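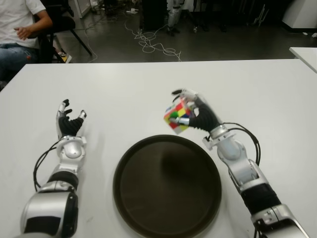 Fovley Puzzle Table – Gallery, November

This page covers the cube table at Fovley: the working surface, the tray, the cube and the floor behind. Notes are by Amos Boateng. The cube is the standard color set, and no attempt has been made to match it to competition rules.

Cube
Rubik's cube with red, green, yellow, blue, orange and white stickers. Stickered cubes show wear at the corners first, so the house cubes are checked once a month and restickered when an edge lifts. Lubricant is silicone, applied to the core only. Too much of it makes the outer layers overrun and the cube has to be opened and wiped.

Cube, storage
Cubes are stored solved. A cube left scrambled in the cabinet tends to be taken for a faulty one and ends up in the repair box. The repair box is emptied at the end of the month.

Tray
Round, dark brown, raised rim. The rim stops a cube from sliding off when it is put down in a hurry, and the dark surface makes the white and yellow faces easy to read. It sits near the front of the table. Item 83 on the Fovley inventory.

Tray, cleaning
Damp cloth, then a dry one. Do not use the spray from the kitchen cupboard. It leaves a film, and the film picks up lint.

Table
Large, white top. White shows every smudge, and there are a few faint ones on it now. Marks from stickers and pen come off with warm water and a little dish soap. The older marks do not come off and have been left alone.

Table, position
The table stands clear of the seating so that people can watch without leaning on it. Contact with the top during a timed solve is the most common cause of a restart. The chair on the far side is black and stays where it is between sessions.

Floor
Dark gray. Small pieces are easy to lose on it except for the yellow ones. Check under the chairs before sweeping. A center cap went into the vacuum last winter and the replacement took 2 weeks to arrive from Vilwood.

Lighting
Overhead lights only. A desk lamp was tried and removed – it made red and orange hard to tell apart on a shiny sticker. Daylight is better for color checks, and restickering is done before noon for that reason.

Records
Solves are logged on the sheet by the door. The log stands at 2072 entries, of which 665 were made at this table and the rest at the old one. Times are entered to the nearest second. Write the cube number as well as the time.

Comments

Eugeniusz Wasilewska
Is the tray the same one you had at the old table? I remember a rim about that height but thought it was black.

Amos Boateng
Same tray. It looks black in poor light.

danko_cuber
Agree on red and orange. I switched to a brighter orange set and the problem mostly went away. Dish soap also works on the stickers if you keep it off the edges.

otorance
What weight of silicone do you use on the core? Mine gets slow after a few days in a cold room.

Amos Boateng
Medium. Work the cube for a few minutes before timing anything.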